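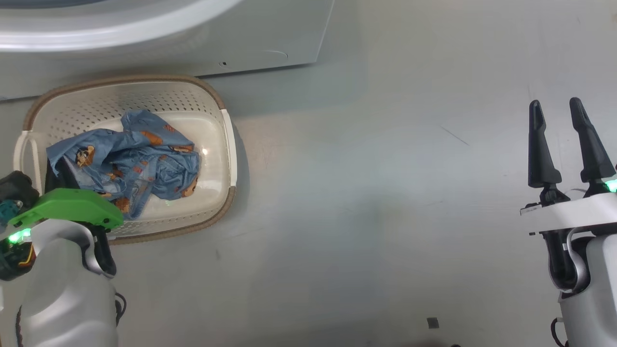 ## About Pluvov Laundry

Pluvov is a wash-and-fold laundry on Rutinden Street. Cosimo Donati opened it with 2 washers in the back of a shoe repair shop, and we now run 44 machines between the main store and the drop-off counter on Collado Avenue.

Most of what we wash is everyday family clothing: pajamas, school shirts, towels, sheets and a lot of children's prints. Each order stays in its own basket from the time it is checked in until it is folded. We don't mix orders, even small ones. A single shirt gets a basket and a ticket like anything else.

### How we work

- Pockets are checked and sleeves are turned right side out before sorting.
- Printed clothes are washed cold and inside out unless the label says otherwise.
- Baby clothes go in with unscented detergent.
- Folded orders are wrapped in paper and shelved by ticket number.

Last year we handled some 821 orders a month, with June the busiest. Five of us work here full time. Everyone learns the folding table first, including the drivers.

### Pickup

We pick up in town and in Volard. Leave your bag by the door before 8 a.m. with your name on it. Orders come back the next evening. Comforters and rugs take a day longer and are priced by the piece at the counter.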